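Print this article | E-mail this article

Last updated: January

Two Grippers, One Bench, and a Lot of Small Packets

The test list at Tuhumury fits on a single sheet of paper taped inside a cupboard door. It has 40 objects on it. Most of them are things you could buy at a gas station: mints, batteries, tea bags, chewing gum, a folded receipt, snack packs in crinkly foil. The company packs mixed orders for small shops, and each of those objects has, at some point, been dropped, crushed or missed by a machine.

Nadhirah Liew wrote the list. She runs automation trials for the company and has spent the winter deciding between two grippers. One is the Molis, a two-finger linkage gripper with rounded tips that the team already knows well. The other is the Kusevex, newer, with softer pads and its own controller. Both would do the same job, which is to take a small item off a table and set it down in a narrow slot without knocking over whatever is in the next one.

"On paper they are the same gripper," Liew says. "Same stroke, close to the same force. The data sheets would not have helped me choose."

So she set up the trial the slow way. Each gripper got the full list, with 7 attempts per object. The operator recorded a pick only when the item reached its slot and stayed there after the fingers let go. A pick that needed a nudge from a person went down as a miss. After the first full pass, Liew added extra rounds for the thin and slippery items, where the two grippers were furthest apart, and threw out one afternoon's results when a cable at the wrist was found to be loose. The final log held 1,495 attempts.

Syahrul Siregar did most of the mechanical work. His first complaint about any gripper is the hardware that holds it together. A linkage finger has several places where it can develop play, and a little play at the pivot becomes a lot at the tip. He checks the screws before the morning session and again after lunch, and he writes down any that have moved. 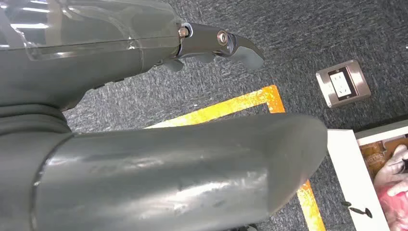 Siregar also keeps a record of how far each arm can tuck in before the gripper gets close to the rest of the robot. On a bench-mounted arm this hardly comes up. On a robot with a body and two arms, the space in front of the chest gets crowded, and a gripper that is a little longer than the last one can turn a safe resting position into a bad one. The Kusevex is the longer of the two. He had to change the rest pose and two of the approach paths before he would let anybody run it at full speed.

"You change one part at the end of the arm and you end up rewriting the shoulder," he says.

He did not change the camera position, which caused an argument. The wrist camera had been set up for the Molis, and with the Kusevex in place the pads covered more of the view at the moment of closing. Hala Tarawneh, who handles perception, wanted to move the bracket so each gripper would be judged with the best view it could get. Siregar wanted it left alone. They settled on running the slippery items twice, once with the old bracket and once with a new one, and reporting both.

The bracket made less difference than either of them expected. Tarawneh found that most of the bad picks were decided earlier, when the head camera guessed the height of an item lying flat. Foil was the worst. It throws back the ceiling lights, and the depth reading over a shiny pack can jump from one instant to the next. She ended up averaging over several readings before the arm started down. This made every pick a little slower and improved the results for both grippers.

Clear plastic was on the list too, and both grippers had trouble with it. The team stopped counting those runs toward the comparison once it was plain that the cameras were at fault.

The slots are where the two grippers really came apart. Dropping an item into an open bin forgives a great deal. A narrow compartment does not, and the fingers need room to open once they are inside. The Molis opens from a joint well back from the tip, so its fingers swing outward and can push on the dividers. The Kusevex moves its pads straight apart and needs less clearance for the same item.
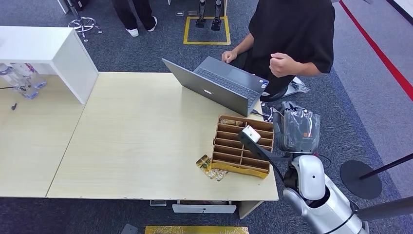 The gripper over the cardboard organizer tray, with a foil snack package lying to the left.

Liew chose cardboard for the test trays on purpose. Steel dividers would have held up better, but the trays that go out to customers are cardboard, and they bend. If a finger leans on a divider, the next slot gets narrower, and the following pick is harder than it should be. Early on, the team swapped in a fresh tray after every session. Later they left a tired one in place to see which gripper coped, and the Kusevex did better.

It did worse on other things. Its controller needs a restart whenever the arm's emergency stop is pressed, and the restart takes long enough to be annoying. The pads pick up dust and have to be wiped. Mawar Oei, who would be in charge of the machines once they reach the packing floor, does not like either of those facts. She asked for the price of spare pads before she asked about anything else.

Oei has some history here. At Holtham, where she worked before, a line was fitted with soft-pad grippers that nobody had planned to clean, and within a season the operators had gone back to packing by hand. She has asked for a wiping step in the daily checklist and a spare set of pads at each station.

Yusri Rondonuwu, who writes the control software, is on the side of the Molis. He knows its commands, it reports its finger position reliably, and it comes back by itself after a stop. He thinks some of its trouble with the dividers can be fixed by opening the fingers only part of the way on release. He tried that on the narrowest slots late in the trial and it helped, though not on the thicker items, which stayed pinched between the tips.

For now the plan is to buy 2 of the Kusevex units and keep the Molis on the open-bin station, where its wider swing does no harm. Rondonuwu has been given time to work on the restart problem. Siregar is making a shorter mounting plate, so that the longer gripper sits where the old one did and the old rest pose can be used again.

The sheet in the cupboard is due for changes as well. Liew is taking off the batteries, which neither gripper ever dropped, and adding loose tea bags with the string attached.

Print this article | E-mail this article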